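# Mocanu publica la versión 9 de su planificador de agarre para objetos flexibles

El equipo de Mocanu ha publicado la versión 9 de su planificador de movimientos para brazos robóticos, un paquete de software que hasta ahora se empleaba sobre todo con piezas rígidas y que desde esta entrega incorpora un modo específico para tallos, hojas, cables y otros objetos que ceden al contacto. La nueva versión se puede descargar desde mayo y mantiene la misma licencia que la anterior.

El cambio principal está en la relación entre percepción y planificación. En las versiones previas, el sistema recibía una nube de puntos, reconstruía la escena como un conjunto de volúmenes cerrados y calculaba una trayectoria que los evitaba todos. Cualquier cosa detectada por los sensores contaba como obstáculo, con el mismo margen de seguridad para una columna metálica que para una hoja. En un entorno con vegetación o con telas, el planificador terminaba muchas veces sin encontrar camino y devolvía un error.

La versión 9 asigna a cada región del mapa un coste de contacto. Las superficies que el módulo de percepción clasifica como rígidas siguen siendo infranqueables. Las que clasifica como flexibles pueden rozarse, con una penalización que crece según la profundidad del contacto y la velocidad de la pinza. El integrador puede ajustar ese coste por clase de objeto en un archivo de configuración, o anularlo por completo y volver al comportamiento antiguo.

«Antes teníamos que elegir entre un robot que no se movía y un robot que apartaba todo lo que encontraba», explica Veronica Onu, responsable del módulo de planificación. «Ahora la trayectoria puede pasar junto a una hoja, tocarla despacio y seguir hasta el tallo que interesa».

## Estimación desde la muñeca

La segunda novedad afecta a la cámara de muñeca. El paquete ya admitía este tipo de sensor, aunque solo para la corrección final antes de cerrar la pinza. En la nueva versión, las imágenes de la muñeca alimentan el mapa durante toda la aproximación, y el planificador recalcula la trayectoria cada vez que cambia la estimación de profundidad por encima de un umbral.

Ese recálculo era el punto débil de las betas. Cuando una hoja queda muy cerca del objetivo, su contorno se desdibuja y la profundidad estimada salta de un fotograma a otro. El sistema interpretaba esos saltos como movimiento y replanificaba sin descanso, con lo que el brazo avanzaba a tirones. La solución adoptada consiste en un filtro que asocia a cada región un valor de confianza: las zonas desenfocadas pesan menos en el mapa y conservan durante más tiempo la última estimación fiable, obtenida desde más lejos.

También se ha revisado el tratamiento de los fondos con estampado. Los dibujos irregulares y de alto contraste confundían al segmentador, que tomaba algunas manchas de la pared por objetos situados delante de ella. El nuevo modelo compara la posición de cada borde en varias vistas consecutivas y descarta los que se desplazan de forma solidaria con el plano del fondo.

Para las pruebas se han usado arreglos florales con hojas cruzadas, flores artificiales y paredes con estampado tipo terrazo, una combinación en la que coinciden las tres dificultades: oclusión, desenfoque cercano y fondo con textura.

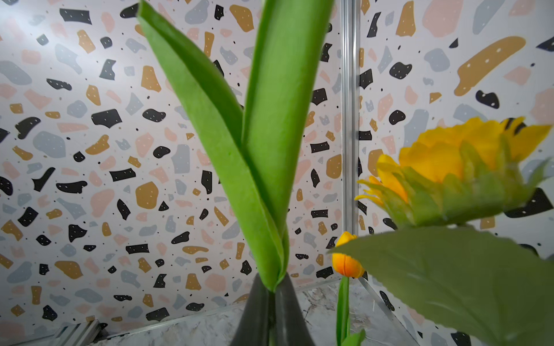

Según Raluca Bogdan, el filtro de confianza resuelve los tirones, pero traslada parte del problema al integrador, que tiene que decidir durante cuánto tiempo se da por válida una estimación antigua. Si ese plazo es largo y el objeto se ha movido, el brazo se dirige a un sitio donde ya no hay nada. Bogdan pide que el valor por defecto sea más conservador y que el registro de ejecución indique con claridad qué regiones del mapa se basan en datos recientes y cuáles no.

Onu admite la observación. El plazo por defecto se fijó pensando en objetos colocados sobre una superficie estable, y en una cinta o en un invernadero ventilado habría que acortarlo. La documentación incluye ya una advertencia al respecto. El cambio en el registro está previsto para la primera actualización menor.

## Resultados de las pruebas internas

Mocanu ha difundido junto con el código los resultados de su batería interna, formada por 2496 intentos de agarre. El conjunto reúne tallos sueltos, tallos en jarrón, hojas superpuestas y cables. De ellos, 495 corresponden a escenas en las que el objetivo aparece parcialmente oculto en la primera vista, y son los que el equipo considera más representativos de la nueva función.

El informe separa los fallos por su origen. Los más frecuentes son los de percepción, en particular cuando dos hojas de un verde parecido se cruzan cerca de la base y el segmentador las trata como una sola. Siguen los de planificación, casi siempre por falta de espacio para la muñeca. Los fallos de control, entendidos como desviaciones entre la trayectoria calculada y la ejecutada, forman el grupo más pequeño.

El informe no incluye una comparación con otros planificadores. Mocanu indica que las herramientas disponibles parten de supuestos distintos sobre el contacto y que una tabla común exigiría acordar antes qué se considera un roce aceptable. El equipo ha publicado, eso sí, las escenas de prueba y los parámetros utilizados, para que terceros puedan repetir los ensayos con su propio software.

## Requisitos y rendimiento

El bucle de percepción funciona a 30 hercios en la configuración recomendada, que requiere una tarjeta gráfica dedicada. Sin ella, el paquete se puede ejecutar en modo reducido, con el segmentador antiguo y sin recálculo continuo. En ese modo, el coste de contacto sigue disponible, aunque las clases de objeto deben asignarse a mano antes de iniciar la tarea.

La interfaz de programación cambia en algunos puntos. La función que añadía obstáculos al mapa exige ahora un argumento con la clase de material; si se omite, el objeto se considera rígido. Las llamadas de la versión 8 siguen funcionando mediante una capa de compatibilidad que se retirará más adelante, sin fecha anunciada. Los archivos de calibración entre cámara y pinza no necesitan conversión.

El visor incluido en el paquete se ha ampliado con una capa que muestra el coste de contacto sobre la nube de puntos – en gris las zonas rígidas, en una escala de azules las flexibles – y con un control para avanzar paso a paso por una ejecución grabada. Hasta ahora esa revisión había que hacerla con herramientas externas. Las grabaciones guardan tanto el mapa como las trayectorias descartadas, de modo que se puede consultar por qué el planificador prefirió un camino a otro. Ocupan bastante espacio en disco y vienen desactivadas.

## Primeros usuarios

Dos empresas han trabajado con las betas. Jaddale, que desarrolla células automáticas para el montaje de ramos, ha integrado el planificador en un prototipo de un solo brazo. La compañía valora la posibilidad de definir costes distintos para pétalos y hojas, y señala como limitación que el modelo no tiene en cuenta la fuerza de retorno de un tallo doblado: la trayectoria se calcula como si el material se quedara donde la pinza lo deja.

Lornen lo ha probado en el guiado de mazos de cables dentro de armarios eléctricos. En este caso las dificultades fueron otras. Los cables delgados desaparecían del mapa a cierta distancia y el equipo tuvo que reducir el tamaño de celda, con el consiguiente aumento del tiempo de cálculo. La versión final permite usar celdas de tamaño variable, más pequeñas cerca del objetivo, una función que procede en parte de ese trabajo.

Ninguna de las dos ha anunciado planes para llevar la nueva versión a producción.

## Próximos pasos

La hoja de ruta contempla un modelo sencillo de deformación, que prediga hacia dónde se desplaza una hoja al empujarla y cuánto tarda en volver. Onu advierte de que no será una simulación física completa, demasiado lenta para el bucle de control, y que se estudia una aproximación aprendida a partir de las propias grabaciones de ejecución. El trabajo se hará en colaboración con Banham, que aportará datos de fuerza y par registrados en la muñeca.

Está pendiente asimismo la coordinación de dos brazos, una de las peticiones más repetidas en el foro del proyecto. Hoy el paquete permite planificar para ambos por separado, tratando a cada uno como obstáculo rígido del otro. Apartar una hoja con una pinza mientras la otra alcanza el tallo queda fuera de sus posibilidades, y el equipo no prevé abordarlo hasta tener el modelo de deformación.

El código, la documentación y las escenas de prueba están disponibles en el repositorio habitual. Los errores de la versión 8 se seguirán corrigiendo cuando afecten a la seguridad; el resto de incidencias abiertas se cerrará tras comprobar si persisten en la nueva entrega.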